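Brestell Basketball Club

Brestell Basketball Club is a women's team from the river town of Brestell, and I've been keeping this entry going for long enough that I've stopped pretending to be neutral about it. I'll try to stick to the facts, but you'll have to put up with me here and there. The club plays in the second tier, wears green at home and cream on the road, and has its gym on Mikunico Street, a short walk uphill from the bus station. Most people in town just call it "the Club," which confuses visitors who go looking for the rowing club instead.

Name and badge

The badge shows a stone gate with a ball sitting on top of it. The gate is the old north gate of the town, and the date carved into it is 1608, so that number turns up everywhere – on scarves, on the scorer's table, even on the back of the mascot's jersey. Every season somebody's uncle from the visiting team asks me if the club was really founded in 1608. No! Basketball wasn't around yet. The club grew out of a school team whose former players wanted to keep going after graduation, and for the first few years it didn't have a badge at all, only the word BRESTELL ironed on in letters that peeled off in the wash.

The gym

The home court is the Fonska Hall, named after the stream that runs under the parking lot. It seats 400, on wooden benches down one long side and plastic seats behind one basket. There's nothing behind the other basket except a wall with a mat on it, and players who drive hard to that end learn about the mat pretty fast.

The floor was replaced after a leak in the roof left a soft patch near the left corner. Older fans (me included) will tell you the home guards knew exactly where the ball wouldn't bounce properly and steered people toward it. I've never found that written down anywhere, so take it as gossip. The new floor is even all over and a lot less interesting.

Sound is the thing visitors remember. The ceiling is low and metal, and a half-full Fonska Hall is louder than plenty of bigger places. Drums are allowed in the first half only, after complaints from the apartments across the street.

Style of play

Brestell teams have usually been small and quick. The usual lineup has four players who can bring the ball up and one center who sets screens until her shoulders hurt. They press full court after made free throws, drop back after missed ones, and switch nearly everything on the perimeter. When it works, the other team is calling a timeout before people have found their seats. When it doesn't, you see a lot of open layups and a lot of folded arms on the bench.

The set play everyone knows is called "Laundry." Two guards cross at the top, the center comes up as if to screen for the first and then turns and screens for the second, who ends up alone in the corner. Every team in the league has seen it. It still gets a shot off more often than it should, mainly in the last minute of a quarter when defenders are watching the clock.

Free throws have been a weak spot for as long as I've followed the team. I'd love to put a percentage here, but the older score sheets are a mess and I don't trust my own adding.

Rivalry with Jiang

The big game every season is against Jiang, from the other end of the valley. The two clubs share a bus company and, for one strange season, shared a gym while Jiang's heating was being fixed. That meant Jiang had to play its "home" game against Brestell in the Fonska Hall, with the benches split down the middle by a strip of tape. Jiang won by 3, on a shot from the corner at the buzzer, and you can still start an argument in town by asking whether the ball had left her hand in time. (It had. I was sitting right there, and I hated it.)

The return game is always set for a Saturday evening, so families can travel. The winner keeps a painted wooden oar until the next meeting.

Game day food

The kitchen at the Fonska Hall opens an hour before tip-off and sells soup, rolls, coffee and corn on the cob. The corn is the one people line up for. It comes with butter and salt, or with a red pepper paste that gets on everything you own. In July, when the club runs its outdoor three-on-three tournament by the river, the corn moves outside too and the line gets even longer.
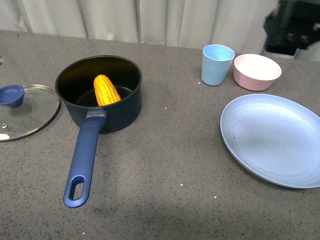 Corn in a saucepan. Photo: Brestell Basketball Club supporters' page

I've tried making it at home and it's fine, but it isn't the same without a whistle going off behind you.

Youth teams

The club runs girls' teams from under-10 up, along with a mixed beginners' group on weekday afternoons. A squad is capped at 30 names on paper, though you'd never see them all on the court together. Players from the under-18 team practice with the seniors once a week and can be called up when there are injuries – and there are always injuries by the end of winter.

Away from the first team, the under-14s have had the better results lately. They play the same press as the adults, only with more shouting.

See also

Fonska Hall
Mikunico Street
Jiang (basketball club)
River three-on-three tournament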